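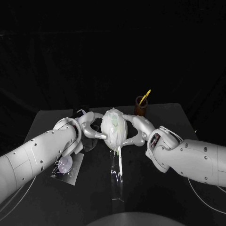
Una bolsa de plástico blanco translúcido.

¿De qué está hecho el plástico?

Buscar en esta web... Buscar

Las bolsas de plástico pesan muy poco. Una bolsa fina pesa unos gramos y aun así puede cargar con la compra. Para entender por qué, hay que saber de qué está hecha.

La mayoría de las bolsas son de polietileno. Es una palabra larga que se puede partir en dos: "poli" significa muchos, y "etileno" es el nombre de una molécula pequeña. El polietileno se forma cuando muchísimas moléculas de etileno se unen una detrás de otra, como las cuentas de un collar. A esas cadenas las llamamos polímeros.

El etileno se obtiene casi siempre del petróleo o del gas natural. En la fábrica se convierte en bolitas de plástico del tamaño de una lenteja. Esas bolitas se calientan hasta que se funden, y con aire se hincha una especie de globo muy largo. Cuando el globo se enfría, se aplasta, se corta y se sella por abajo. Ya hay bolsas. 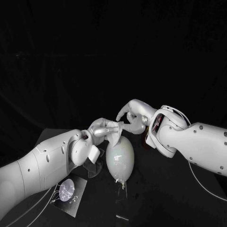
El papel también está hecho de cadenas largas, pero las fabrican las plantas. Se llaman celulosa. Muchos hongos y bacterias del suelo saben romper la celulosa y alimentarse de ella, y por eso un papel enterrado en el jardín se deshace en poco tiempo. Con el polietileno casi ninguno puede. Una bolsa tirada en el campo se rompe en trozos cada vez más pequeños por culpa del sol, y los trozos siguen ahí muchos años. Si miden menos de 5 milímetros se llaman microplásticos.

Prueba en casa

Necesitas una tira de bolsa y una tira de papel de 2 centímetros de ancho. Tira despacio de los extremos de cada una. El papel se rasga enseguida. El plástico primero se estira y se pone más fino, porque sus cadenas resbalan unas sobre otras.

Cuando termines, guarda el resto de la bolsa para otro día. No te la pongas nunca en la cabeza ni se la dejes a niños pequeños.

Texto: Huia Kereama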